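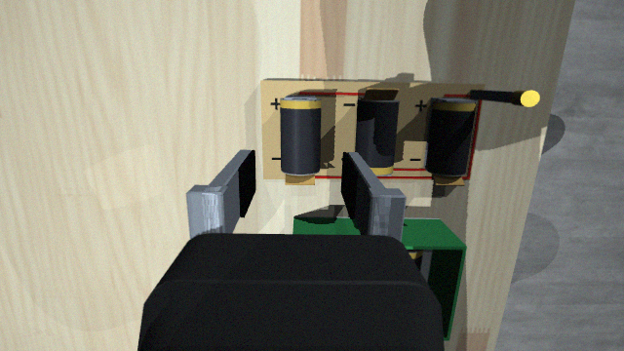 Speaker notes – Skiseo task pack review
Slot is 20 minutes, leave time at the end

Opening. Thank Blažena Vlček for the invite. Say up front that I pay for my own license and that Drallance, who sell the pack, have not seen these notes.

What it is. Skiseo is a set of ready-made simulated workcells for training and testing arm policies. You get the scenes, the robot models, a scoring script and a viewer. I'm only covering the battery cell today. Radek Šimko is doing the kitchen ones in April, so send those questions to him.

Price. 320 a seat per year. Support is extra and I didn't buy it.

Why batteries. The parts are plain black cylinders, so the policy has to find the gold end to know which way a part is facing. The holder board has plus and minus signs printed next to the slots, and the middle battery sits the opposite way around from its neighbors. A policy that only learns "pick up cylinder, put in slot" will look fine on video and score badly. Pause here. This is the main thing I want people to take home.

Install. Went in without trouble on my desktop. On the older machine at Tatthorpe the viewer would not start until Vlastimil Vávra updated the graphics driver. Mention the manual is thin on this – half a page.

Layout of the cell. Two arms, one table, a tray, a green bin and a narrow rack that holds three cylinders across it. The shadows are hard and dark, and they fall over the tray and the end of the rack. I like that. Our first vision model lost black parts in dark patches all the time, and the Zaugg pack we used before was lit so evenly that we never found out.

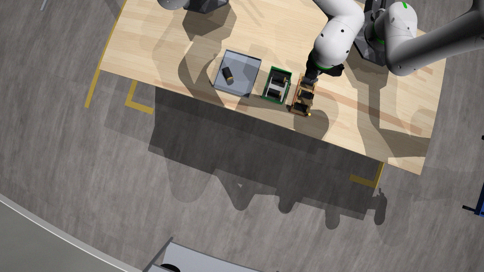 Can you change the lighting and the start positions yourself? Both are set in the scene config file, and you can randomize them per episode without touching code.

Results. We ran 447 episodes with our own policy. 264 passed the scoring script. Most of the failures were parts put in backward. Sorin Vidmar has the full breakdown if anyone wants it.

What I didn't like. The scoring script gives pass or fail and no partial credit. Reset is slow. Contact between the fingers and the cylinders feels a little sticky to me, though Přemysl Rusnák disagrees – let him speak if he's in the room.

Who should buy it. Teams that already have a policy and want a harder orientation test. If you're just starting, use the free trial scene first.

Questions. Repeat each one into the mic. Skip the live demo if we're past 20 minutes.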